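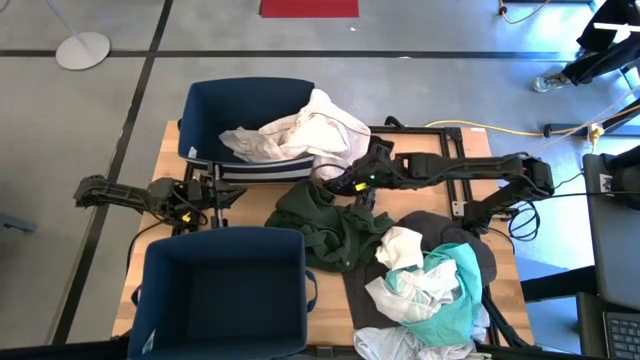 *The two-arm laundry sorter at work, striped bin at the back, plain one at the front.*

02/12/2018

**Wanted: people with washing and a low tolerance for sales talk**

Kollberg are selling a pair of robot arms under the name Zevia. The leaflet says they will sort a household's clean laundry into bins "with no fuss". I've been reading leaflets like that for years and my socks are still sorted by me.

Sheehan, the consumer testing group I work for, is reviewing the kit before anybody is asked to pay for it. We have room for 153 people at our Mivetby test site. You'd bring a bag of your own clean washing, watch the arms have a go at it, then tell us what you think. Polite answers are no use to us.

We'd like to hear from you if you:

- do most of the laundry at home
- can spare 2 hours
- own clothes that are awkward to handle (thick knits, thin vests, anything that clings)
- don't work for Kollberg or anyone who sells their kit

You needn't know a thing about robots. Knowing too much may count against you.
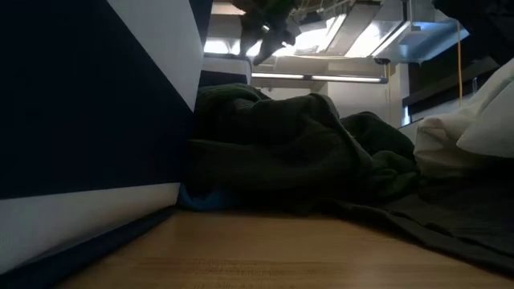
*Low view across the tabletop, with dark green fabric heaped beside the navy and white panel.*

Dark things piled on dark things are where I expect trouble. The leaflet shows three pastel towels, well apart. My airing cupboard has never looked like that — has yours? So please don't tidy your bag before you come, and don't leave out the difficult bits.

You stay behind the line on the floor while the arms are moving. Chiến Ngô runs the sessions and can stop the machine at any point if you ask. Leave the silk and your gran's christening shawl at home. We pay for damage, but I'd sooner not test that side of things.

Each person gets 155 in shopping vouchers, paid on the day, whether you loved the thing or thought it daft. Kollberg don't see names and don't get to change the write-up.

To apply, send a few lines about your household and your worst laundry habit to Darcy Marchand, Zevia review, Sheehan, Mivetby.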